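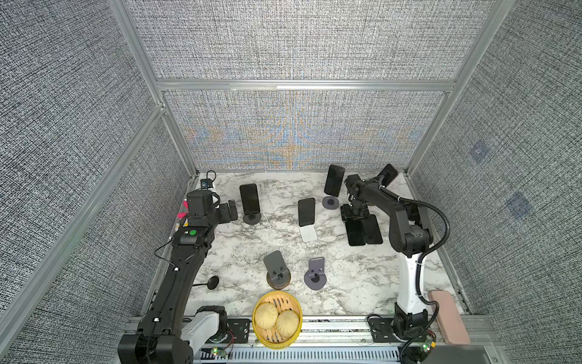
*Item 2. Jorau two-arm bench: phones, stands and the bun basket.*

**Quinlan Stores, operations meeting, May**

Present: floor managers from Priltport and Zorkville, purchasing, payroll, the kitchen lead, one rep from the repair counter. The Jorau sales contact joined by phone for item 2 only and left the call before the discussion.

Meeting opened 8:40 a.m. in the Priltport break room.

**1. Last minutes**

Accepted with one fix. The broken label printer is at Zorkville, not Priltport. It is still broken.

**2. Jorau bench: should we pay for a trial?**

Purchasing gave the background. Jorau wants to put one bench in the Priltport store for 90 days. They say it can set up the phone display in the morning and help at the hot counter later in the day. The fee would be $1,236 a month plus $300 for delivery and setup.

Jorau's contact spoke for most of the time set aside. Main claims: the arms can pick up a phone and put it on a stand, they can handle soft food without crushing it, and staff can teach them a new chore "over a coffee break." Asked how many tries it takes to get a phone seated right, the contact said that depends on the stand. Asked what it does when a phone slips, the contact said someone should be nearby.

Discussion after the call:

- Repair counter pointed out that the bench has a couple of phones lying face down and two stands with nothing on them. A person coming in at opening would have that straightened out before the lights warmed up. No objection to the idea, but wants to see a full display done start to finish with no one touching it.
- Zorkville asked whether the arms can tell our stands apart. Even on Jorau's own bench they aren't all the same shape, and ours are worse, plus the security cables. Jorau did not mention cables. Purchasing to ask.
- Kitchen lead does not want phones and food on the same surface, period. Two buns in a yellow steamer basket is a nice touch for a sales pitch, but our counter has a lid, steam, tongs, a paper bag and a customer who changes the order halfway through. Also asked who washes the grippers and with what. No answer in the Jorau packet.
- Payroll said the morning display takes 11 minutes of one person's time at Priltport. That was timed last month for the opening checklist. Even if the machine did it perfectly every day, the fee is more than the labor. If a person has to stand there watching, we are paying twice.
- Priltport was a little warmer on it. Thinks the price will come down and we should know what these things can do before the other stores on the block do. Would be happy with a cheap trial on one dull job, for example putting demo phones back after customers leave them all over the table.
- Zorkville replied that customers would be standing at that table, and Jorau's bench has walls on three sides. We'd need to know if ours would too and how anyone would reach in to buy a phone.
- Space. The bench won't go through the stockroom door in one piece according to the packet. It would have to come in the front and we would lose the case rack.

General feeling in the room was that it may be useful someday for a job that never changes. We don't have many of those. Wiping down the cases and breaking boxes came up as chores people would gladly give away, and Jorau said neither is on offer now.

**Decision:** No paid trial at this price. Purchasing will tell Jorau we'd come and watch a live run, using our stands and our cables, no cuts and no helper. Food is off the table for any trial.

**3. Label printer, Zorkville**

Repair quote is in and is more than expected. Zorkville will borrow the spare from Priltport until a choice is made. Please send it with the power cord this time.

**4. Summer hours**

Draft schedule is on the board by the sink. Swaps in pencil only.

**5. Other**

Stockroom fridge smells again. Kitchen lead will clear it out at close, labeled or not.

**To do**

| What | Who |
|---|---|
| Reply to Jorau, ask about cables, walls and cleaning | Purchasing |
| Box up three of our stands for the live run | Repair counter |
| Send spare printer to Zorkville | Priltport |

Closed 9:35 a.m.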